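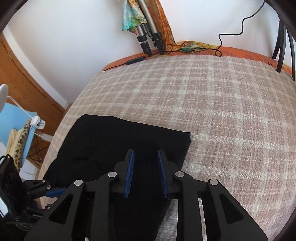
Calibrer l'inclinaison dans Jernine (et arrêter de perdre la bille au troisième couloir)

Jernine est un jeu pour enfants à partir de cinq ans. Je le précise parce que j'y ai laissé deux soirées entières et une partie de mon autorité parentale. On penche la tablette, une bille roule dans un labyrinthe, un hérisson applaudit. Chez moi, le hérisson applaudissait peu. La bille partait à gauche dès l'ouverture, avant même que j'aie touché à quoi que ce soit.

Le coupable est presque toujours la calibration. Le jeu mémorise la position de la tablette au premier lancement et considère ensuite que c'est ça, l'horizontale. Si votre enfant l'a ouvert couché sur le dos dans le canapé, Jernine en a conclu que le monde entier vit couché sur le dos dans un canapé.

Avant de commencer

Il vous faut la version 3 du jeu. Dans la 2, le menu existe mais le bouton « Enregistrer » ne fait rien, avec beaucoup d'aplomb. Le numéro se trouve tout en bas de l'écran des crédits, sous les remerciements à la grand-mère du compositeur. Retirez aussi la coque si elle a un rabat replié derrière : elle surélève un côté et vous calibrerez de travers, très précisément.

Étape 1 : ouvrir le menu des parents

Sur l'écran d'accueil, gardez le doigt appuyé sur la lune jusqu'à ce qu'elle ferme les yeux. Une multiplication s'affiche, censée éloigner les petits. Ma fille de huit ans la résout plus vite que moi.

Étape 2 : remettre les réglages à zéro

Allez dans « Mouvement », puis « Oublier la position ». Le jeu demande si vous êtes sûr. Il le redemande. La progression et les étoiles ne sont pas effacées, contrairement à ce que laisse entendre la tête du hérisson.

Étape 3 : choisir la bonne position

C'est là que tout le monde se trompe, moi compris. Ne posez pas la tablette à plat sur une table, sauf si l'enfant joue vraiment ainsi. Faites-le asseoir à sa place habituelle, tablette en main, comme pour une partie. Appuyez alors sur « Mémoriser » et attendez le son de clochette. S'il éternue pendant l'opération, recommencez.

Étape 4 : régler la sensibilité

Le curseur va de 0 à 300. Il est placé par défaut au maximum, sans doute par quelqu'un qui possède des poignets de chirurgien. Pour un petit, descendez franchement dans la première moitié, faites essayer un niveau facile, puis remontez par petites touches. La bille doit se mettre en route doucement et s'arrêter quand on redresse la tablette. Si elle ne bouge plus du tout, vous êtes allé trop loin et l'enfant vous le fera savoir.

Étape 5 : verrouiller la rotation de l'écran

Ce réglage-là se trouve dans la tablette et non dans le jeu. Sans lui, une inclinaison un peu enthousiaste fait pivoter l'image, le haut devient la droite et la bille tombe dans le puits. Wanpen Panyasiri, qui m'a soufflé l'astuce sur le forum, jouait depuis des mois sans l'avoir activé et pensait que c'était une difficulté voulue.

Si la bille dérive encore

Redémarrez la tablette, puis reprenez à l'étape 2. Si l'erreur 2744 apparaît, le jeu n'a pas accès au capteur de mouvement : autorisez-le dans les réglages de confidentialité et relancez.

Les niveaux du Marais restent difficiles une fois tout bien réglé. Pour ceux-là, je passe la tablette à ma fille.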